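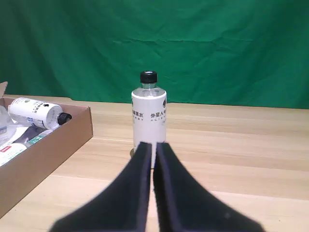
Wrist view, fingers either side of the lower half of the bottle, box on the left.

Gripper drops bottle on the way to the box, force reading looks fine

saulius_l
Two-finger gripper with black padded fingers, picking bottles off a table and putting them in an open cardboard box. It ran 129 picks without trouble. In the next 30 it dropped 7, all during the swing to the left, none during the lift. The controller reported "object held" every time, including after the bottle had gone. Arm software is Gratelel, stock settings apart from the grip force. Has anyone seen this?

The second problem bothers me more. With the bottle on the floor the arm still goes to the box, opens, and logs a good place.

ykawaguchi
What is the held check based on? If it is motor current alone, the two fingers pressing on each other will look the same as fingers pressing on a bottle. Check the finger gap as well.

saulius_l
Current only. I assumed the gap was part of it. It is a separate flag and it was off.

e_juska
That explains the false log. It does not explain the drops. You are gripping low. A full bottle held by its lower half will tip when the arm speeds up sideways, and the label is a poor surface to hold on to. Go up to the middle of the body and slow the swing.

saulius_l
Can't go much higher. The palm fouls the cap on this approach.

Millholm_Simao
I disagree with Elīna about the height. We grip low on similar bottles at Millholm and they stay put. I would look at the pads first. Soft pads pick up dust from cardboard and lose their hold. Wipe them, run 30 more, change nothing else.

e_juska
How fast is your swing? Ours dropped them with new pads.

Millholm_Simao
Slow, I'll admit. Half the default.

e_juska
Then you have not tested what he is running.

eyerusalem.m
Leaving grip height aside, please treat the missed drop as a safety fault. A full bottle leaving the gripper mid-swing can go well outside the table. At Nundport we stop the arm if the gap closes below bottle width while it should be holding, and someone has to reset it by hand. Until you have that, nobody should be within reach of the swing.

ykawaguchi
Agreed. Add a short delay to the gap check though, or it will trip on the squeeze when the fingers first close. We use 2 readings in a row.

saulius_l
Gap check is on, with two readings. I let one bottle slip on purpose and the arm stopped before the box. Pads wiped, same speed as before: still dropped 2 in 30. Swing speed is next, with the pads left alone.

e_juska
Post the speed figure when you have it.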